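**Housewares importer Gevow changes label adhesive after store complaints**

Gevow, the housewares distributor that supplies plastic tableware to discount and variety stores, will change the adhesive used on its round product labels starting in July. The company told retail buyers on Thursday that the new labels will appear first on plates and bowls, with storage containers to follow once current label stock is used up.

The change concerns the small stickers applied to the center of each item at the packing stage. Gevow has used a permanent acrylic adhesive since it moved its packing line to Lernach. Permanent adhesives hold well during shipping, but on smooth plastics they can leave a film that doesn't come off with dish soap and warm water. Jolent, a chain that carries the full Gevow range, logged over 400 customer complaints about residue in its last reporting year. Most involved translucent items, on which a ring of leftover adhesive is easier to see than on solid colors.
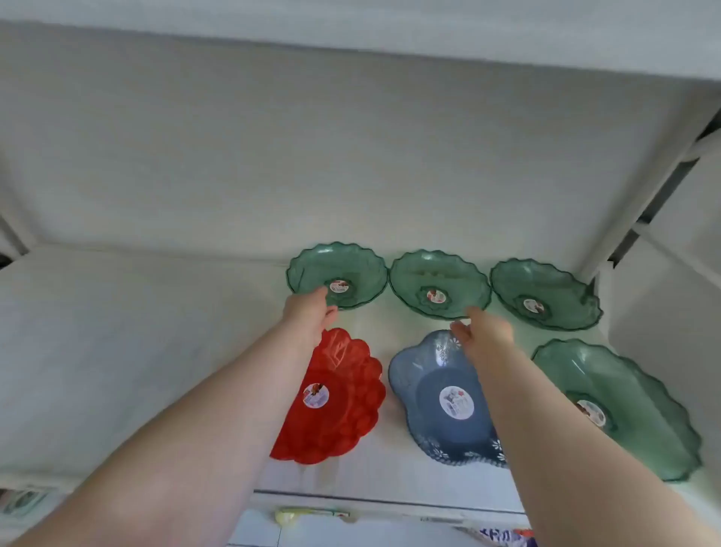

*Green plates with scalloped rims, labeled at the center, on a white shelf.*

The replacement is a removable adhesive with lower peel strength. According to the notice sent to buyers, it's formulated to come away in one piece from polypropylene and polystyrene at room temperature. Gevow tested it on 4000 pieces from regular production. Of those, 152 lost their labels before reaching the end of the packing line, a loss of 3.8 percent. The company considers that rate too high and has reduced the line speed at the labeling station to give the adhesive more contact time.

Rui Peixoto, packaging manager at Gevow, said most of the lost labels came from items with molded patterns at the center.

"A raised pattern cuts the contact area, and a removable adhesive has less to spare than a permanent one," Peixoto said. "On those items we're moving the label to the flattest part of the base, or using a smaller diameter. The face stock stays the same."

Label position matters to retailers for a second reason. Gevow's plates and bowls are sold as single pieces with no outer wrap, and the center sticker is the only place where the item number and material information appear. An item that reaches the register without a label has to be looked up by hand. Jolent has asked for a backup code on the shelf strip during the changeover, and Gevow has agreed to supply one for each item number.
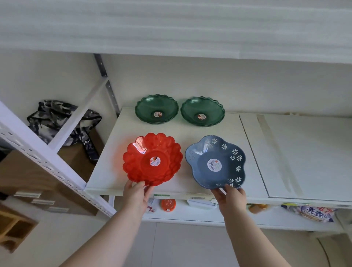

*Bowls in translucent red and dusty blue, each with a round label in the base.*

Printing will stay with Mohammed, the label converter that has held the contract since the previous round of bidding. The converter will run the old and new adhesives in parallel for 2 months. Rolls with the removable adhesive will have a gray core so that packing staff can tell them apart. The printed design doesn't change, and item numbers carry over without revision.

Stores don't need to relabel existing inventory. Gevow's notice says that permanent labels already on the shelf can be loosened with cooking oil left in place for several minutes, then wiped off and washed with dish soap. It advises against acetone and nail polish remover, which can cloud or crack polystyrene, and against metal scrapers on any glossy surface.

Storage conditions for the new stock are narrower. Cartons should be kept out of direct sun and away from heating vents — removable adhesives can build up strength with prolonged heat and begin to behave like permanent ones. Cartons packed with the new labels will have a printed storage mark on the short side.

Gevow did not give a cost for the change. Wholesale prices for the plates and bowls remain as listed through the current catalog period. Buyers who want samples with the new adhesive can request them through their regular order desk.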